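The Plutdale entry ran on 104 lines of configuration and one rule, which Edeltraud Pfister had written on tape and stuck to the monitor: DO NOT TOUCH THE OFFSETS.

Waltraud Hämmerli touched the offsets at 6:40 in the evening, when Edeltraud was downstairs getting noodles.

The change was small. The right arm had been closing two millimeters high on every grasp since July, and the team had compensated for it in the planner, then compensated for the compensation in the left arm. Waltraud removed both corrections and entered the measured value. She saved the old file under a new name. She wrote the time in the log and left the reason column blank.

The task for the Gunia round was fixed by the rule sheet. Five garments on a mat, unsorted. Each had to be lifted, opened between the grippers and folded. Scoring was by area and by edge alignment, with a deduction for any garment dropped. Holzer, the school that had won twice, folded all five without a drop. Plutdale's best run was three.

She loaded the pile and pressed start.
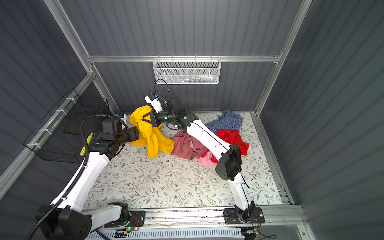
The yellow one had been the problem garment all month. It had no stiff seam the planner could find, and under the old numbers the second gripper usually closed on air, waited out its timeout and opened again. Waltraud watched the force reading on the right side. It rose and held. She didn't write that down yet.

The door opened. Edeltraud put two containers on the bench and looked at the monitor, then at the tape, then at the log.

"Reason's blank," she said.

"I know."

"What did you change?"

"The right offset. It's the measured one now. I took yours out."

"Mine and the left?"

"Both."

Edeltraud sat down. She had spent 50 hours on those two corrections and could recite them. She scrolled through the log without speaking, back past the Siden trial, where the left arm had put a sleeve through its own cable loop and the judge had stopped the clock.

"It was wrong at the base plate," Waltraud said. "The rail mount was shimmed when they moved it. I found the shim in the drawing."

"Which revision?"

"The last one. Page nine."

Edeltraud opened the drawing and went to page nine. She read it twice. The motors changed pitch behind her and she didn't turn around.

"You could have waited for me," she said.

"You would have said no."

"Yes."

She pulled the keyboard over, clicked into the blank cell and typed: shim, rail mount, see drawing p. 9. In the next column, where the log asked for the operator, she entered both sets of initials. Then she peeled the tape off the monitor, folded it in half so it stuck to itself, and asked which container was the one without peanuts.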